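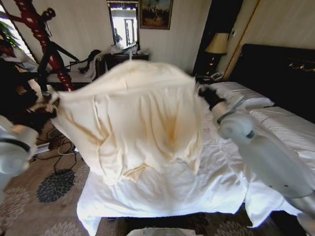
Figure 21. Sheet held up between both arms at the bed, right gripper at the corner.

Section 2: Your first sheet with the Rirotis two-arm kit

This is the fun part! Once the arms are calibrated you can move on to real bedding, and a plain flat sheet is the best place to start. Large, floppy cloth is hard work for any robot, so give yourself an unhurried morning and expect to run the routine more than once.

Before you start

Pick a light-colored sheet with no elastic. Run any loose cables along the wall, well away from the base. Check that the work light setting on the tablet reads at least 300.

Steps

1. Park the base facing the bed and press Lock.
2. On the tablet, open Linens and choose Flat Sheet.
3. Offer one top corner to the left gripper. Wait for the tone, then let go.
4. Offer the other top corner to the right gripper in the same way.
5. Step back and tap Raise. The arms lift the sheet and draw it apart until the top edge is held between them.
6. Look at the hang. Soft vertical folds are fine. If the cloth is twisted, tap Lower and go back to step 3.
7. Tap Spread. Keep your hands off the sheet until both arms stop.

Note: Pillows can stay on the bed for practice runs. Set Pillow Clearance to High so the right arm passes over them.

Caution: Never reach between the arms while a sheet is raised. The cloth can hide your hand from the head camera.

Caution: Move bedside lamps out of arm's reach before using Wide Spread.

If a corner slips

Tap Pause and feed the corner in again, a little deeper this time. Error 84 means the gripper closed on nothing. Emese Balogh, who wrote the linens routine, likes to fold the corner over once before offering it, and it really does help with thin cotton.

Go to Section 3 for fitted sheets.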